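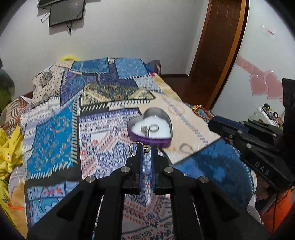 How a Hex Map Works in a Role-Playing Game

Many fantasy role-playing games take place in a land that the players have not seen before. The person running the game, called the referee, needs a way to keep track of where everyone is. One common tool is the hex map.

What is a hex?

A hex is short for hexagon, a flat shape with six equal sides. Hexagons fit together with no gaps, like the cells of a honeycomb. Squares also fit together, but they have a problem. If you move from one square to the next through a side, you travel a shorter distance than if you move through a corner. In a hex map you always move through a side, and the distance from the centre of one hex to the centre of the next is always the same.

Scale

Scale tells you how much land one hex stands for. In the map of the Wirnwood, a forest used in the game Starnis, each hex is 20 kilometres across. A smaller scale suits a town. On the map of Stuminham, a harbour town in the same game, each hex is only 63 metres across, so you can see the separate streets.

Always check the scale before you plan a trip. It is usually printed in a corner of the map.

Moving across the map

Different ground takes a different amount of effort to cross. Starnis gives each group of travellers six movement points a day. The costs are:

Road or open grassland – 1 point
Forest or hills – 2 points
Swamp – 3 points
Mountains – 6 points

Suppose your group starts in Stuminham and wants to reach the ruins at Dai. The route crosses three hexes of grassland, two of forest and two of swamp. Add the costs: 3 + 4 + 6 = 13 points. Two days of travel give you 12 points. You will be one point short at the end of the second day, so the group has to camp in the last hex of swamp and arrive on the third day.

What is in each hex?

The referee has a key, a list that matches the numbers on the map to notes. A number such as 0407 means column 4, row 7. The note may describe a village, a monster's den or nothing more than a good place to fish.

Some hexes have no note. For these, the referee can roll dice and look up the result on a table. This is called a random encounter.

Who lives there?

A key often lists how many people live in each place. Stuminham has a population of 4000. Dai has none. Numbers like these help the referee decide what is for sale, and whether anyone will be awake to open the gate at night.

Words to know

Hex: one six-sided space on the map.
Key: the list of notes that goes with the map.
Referee: the person who runs the game.
Scale: how much real distance one space on the map stands for.
Terrain: the type of ground, such as forest or swamp.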